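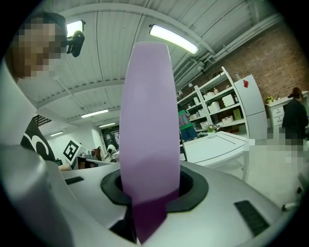

Lavender purple shading into a deeper violet. Purple won the vote for the new Kosance bus line.

The new crosstown bus line in Kosance will be purple on maps, signs and stops when it opens in April, the transit office said this morning.

Riders picked the color in an online vote that drew 3,518 responses. Purple beat orange by 349 votes. A pale green finished third.

The line will run from Parneo Street to the Brondholm shopping center with 18 stops. Buses will leave every 15 minutes until 7 p.m. and twice an hour after that. The fare will be the same as on other city routes.

Iraís Escobedo, who manages route planning, said the first choice had been a dark blue, but it was too close to the color of the airport line. "People were getting on the wrong bus during the trial," she said.

Some riders wanted more evening service. Higinio Ponce, a baker who works nights near Brondholm, said the last bus at 10:40 p.m. is too early for him.

The transit office will look at the schedule again after the summer. New maps go up at stops two weeks before opening day.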